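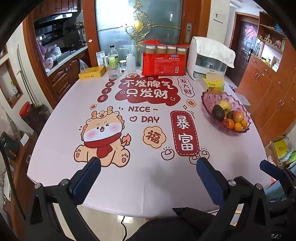
## 4. Open permits and the missing final inspection

### 4.1 Records

The city of Brivdale issues a residential alteration permit for any work that changes a load-bearing wall, a stair, a bathroom or kitchen layout, or the use of a room. The permit is closed when an inspector signs the final inspection card. Until then it is listed as open, whatever the state of the work. An open permit does not carry a penalty by itself, but it can hold up a sale, a refinancing or a later permit at the same address.

We obtained the permit register from the city's records office as an export dated 6/4/22. It contains 3,622 residential alteration permits that were open at that time and had passed their expiration date. Permits for new houses, demolition and work on public buildings were removed by the records office before the export was made, and we did not see them. We matched more than 3,000 of the open permits to a tax parcel by address. The rest had addresses that were incomplete, had been renumbered after a lot was split, or referred to a building by name only. Unmatched permits are kept in the tables on trade and permit type and left out of anything that depends on location.

The register records the name of the permit holder at the time of issue. It does not follow changes in ownership. A house may therefore have been sold while the permit stayed in the name of the previous owner or of a contractor who no longer works in the city. We treated the parcel as the unit of analysis wherever a match was available, and the permit otherwise.

### 4.2 Interviews

Naomi Barasa and Upendo Nyaga carried out 40 interviews with people who held, or had inherited, an open permit. Owners were approached by letter. Contractors were approached through the public license list and by referral from other contractors. The interview guide covered how the permit was obtained, who was expected to call for inspections, what the respondent understood to be the last step, and when they first learned that the permit was still open. Respondents chose the place of the interview. Notes were typed up the same day and coded later by both interviewers working separately. Differences were settled by going back to the notes.

We did not ask respondents to say whether the finished work met the code, and we did not inspect it. Some offered an opinion anyway. Those remarks were not coded.

### 4.3 Who calls for the inspection

The permit form says that "the permit holder or agent" must request each inspection. In the interviews this wording was read in different ways. Owners mostly took it to mean the contractor. General contractors took it to mean themselves for framing and the final, and the plumbing or electrical subcontractor for everything else. Subcontractors agreed that they called for their own inspections but did not think of the final as their concern.

The result was a gap at the end of the job. Rough inspections were usually requested, as the walls could not be closed up without them and the next crew would be held up. The final inspection stops no other work. By the time it is due, the crew has moved on, the owner is using the room, and in many cases the last payment has been made. One contractor with a small remodeling firm said that he kept a folder of finals to call in and worked through it each February, when business was slow. He did not always reach the bottom of the folder.

Where a contract tied the last payment to the signed card, the owner had been told about the final inspection before work began. Few of the contracts we were shown had such a clause. A common form in the area, sold as part of the Vestum bookkeeping package, ties the last payment to "substantial completion" and does not define the term.

### 4.4 The change of system

Until the city moved to the Saltus permit portal, inspections were requested by telephone. A clerk took the call, wrote the request on a slip and could tell the caller which inspections were still missing. Under Saltus the request is made online by the account that applied for the permit. An owner whose contractor applied cannot see the permit in the portal without asking the contractor to add a second user, and cannot do so at all if the account has been closed.

Permits issued in the changeover period need separate treatment. The old records were moved in 3 batches, and in the second batch the inspection history was stored as a scanned attachment, with the status field left blank. Blank fields were later set to "open" as a group. An unknown share of the open permits from these years may have been signed off on paper. We read the attachments where they were legible and corrected the status in our own copy. The corrected records are marked in the data file, and the models in Section 5 were run with and without them.

### 4.5 Differences between districts

Open permits are not spread evenly. The Langat district has more of them per parcel than the other districts, and this holds for kitchens and bathrooms as well as for basement conversions. Part of the difference comes from the age of the housing. Older houses are altered more often and have more permits of every kind. Langat also has many owners who hired trades one at a time, without a general contractor, and took out the permit themselves. These owners did have access to the portal. Several had requested a final inspection, missed the appointment window, and not known that a new request was needed.

Inspectors assigned to Langat cover a larger area than their colleagues, and a missed appointment there is less likely to be followed by a call back. The register has a field for missed appointments, but it was filled in by some inspectors and not by others, so we report it only as background and do not use it in the models.

Figure 1. Table with a printed cloth.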